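ok thread. week four of trying to get the Pletska wiping policy to stop quitting early

short version: planner says "done" when coverage hits threshold. coverage is computed from where the pad went. not from what's left on the table. yes I wrote that. yes I regret it

Dagim Weldu pointed this out in October and I said it was fine lol

so been going back through the egocentric demos, 263 episodes, looking at how people decide they're finished vs how my code does

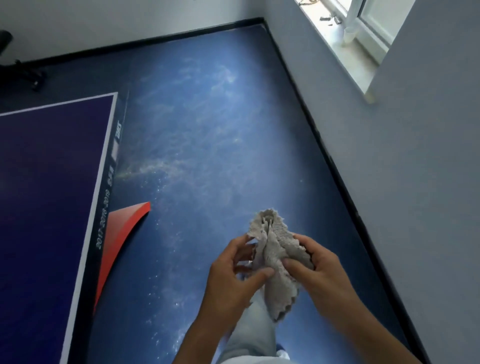
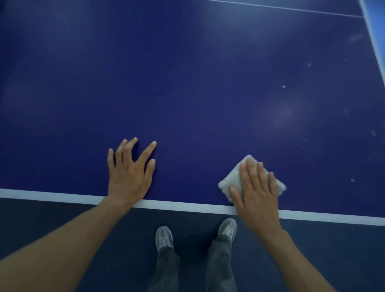 the done signal has to come from perception, so I'm training a small residue head on the head camera stream and letting it veto the planner. Easy on paper. Then you get a dark blue table with little white specks on it, a pale smudge toward the right side, plus a soft patch of glare near the cloth, and v1 of the head lit up on the glare harder than on the smudge. Specks it mostly missed at our input size. Great

second problem, cloth state. we had one class called "cloth". one! a bunched up grey thing held in two hands and a folded white pad pressed flat under a palm both came out as cloth, ready, go wipe. So now there's a folded/not folded flag and the planner can't call wipe without it

third problem is the white edge line. segmenter kept reading it as residue, so the arm would try to scrub the paint off a table tennis table. masked it out w/ a line fit, ugly but works

numbers so far, on Saithong's held out set: false "done" went from over 50 percent to 22. not good. less embarassing

still open: the veto can loop forever if the head is wrong about one spot. current fix is max 2 repeat passes then give up and log it. Duangjai Onsri wants a proper belief map that decays with each pass, she's probably right, I just don't want to touch the Harnar planner api again this month

also if you use the Cultbridge viewer, timestamps drift on long episodes, check you're labels against raw before you trust anything. lost a whole afternoon to that

will post the residue head config when its cleaned up. glare augmentation next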